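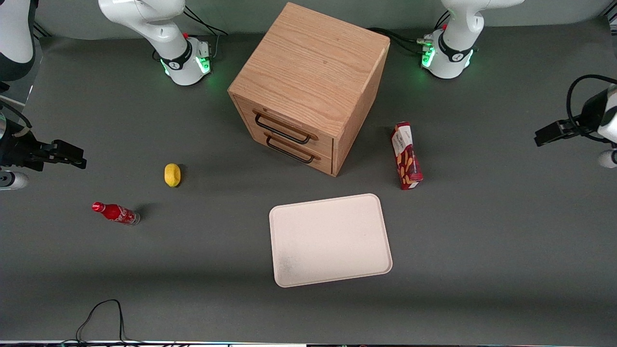
Re: [grippers] finger pads for a two-arm table

We ran the Tesent pads against the stock fingers over most of February, and the short answer is that we are keeping the Tesent pads on the left arm only. Both arms carry the same black two-finger gripper, so the comparison was fairly clean. The drawer cabinet is where the pads earned their keep. Its pulls are thin black metal loops, and the stock fingers slid off the lower one more often than I would like. With the pads on we got 40 pulls in a row before a miss. The lemon went the other way. The softer pad drags on the table when the fingers come in low, and the lemon rolls off before they close.

On 7 February-ish builds of the controller, someone wrote:

> Has anyone tried the Tesent pads with the Nastetero controller?
> We have the Tanasarn fingers now and they mark cardboard boxes
> badly. Also, do you set a force limit per object or leave one
> value for everything?

Yes to the controller, version 2, no changes needed except the finger offset. The pads add thickness, so redo the zero after you fit them or the close command will stall early.

On force, we used one value for everything at first and dented a snack box. Now we have a low setting for boxes and the lemon, and a higher one for the Coke bottle and the drawers. The bottle is easier to take across the label than by the neck - at least when it is lying down.

I have not tried the Tanasarn fingers. Fotbridge has a set and said they would post their numbers here. Our log has about 205 grasps in it and I can send it to anyone who asks off list.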